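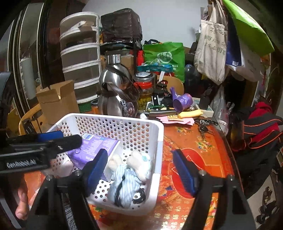 Évan Lebrun would start with the dining table, and he says most people pick the wrong place. They go to the closet or the garage, spend a whole afternoon there, and still have nowhere to eat dinner. His advice opens the new season of Table First, the home tidying program run by Furngate, which begins again in September with 138 places.

The program is built on one plain method. Each household gets a white basket with holes in the sides and an open cardboard box. Small things from the tabletop go through the basket one at a time. Keys, knives and jars of food go back to a set spot in the home. Plastic bags are flattened and kept together, and whatever the household no longer wants goes into the box.

"A table fills up because it is close to the door and at the right height," said Ingeborg Kaufmann, program lead at Furngate. "We ask people to work on it for 59 minutes and then stop, even if there is still a pile on the chair. The chair can wait until the next visit."
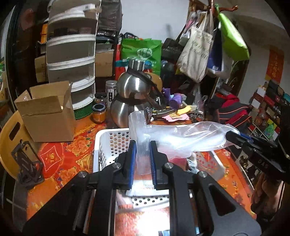 A clear plastic bag over the sorting basket, with the open cardboard box on the left side of the table.

Furngate ran the first season last year and received 3,104 sign-up requests, far more than it could take. Households that were turned away then will be offered places first. Each one gets three home visits, a printed sorting sheet and a phone line open until 8 p.m.

New this season is a short session on bags and packaging, added after many households asked what to do with them. Lebrun, who wrote the session, suggests one bag for all the other bags and a fixed limit on how many to keep.

Unwanted items in usable condition can be handed over at the last visit. They will go to Plattner, the secondhand store that took in 3,761 items from the first season - mostly kitchenware, cups and small storage pieces. Opened food, medicine and sharp tools are not accepted.

Visits are free. Sign-up is open now at the Furngate front desk or by phone.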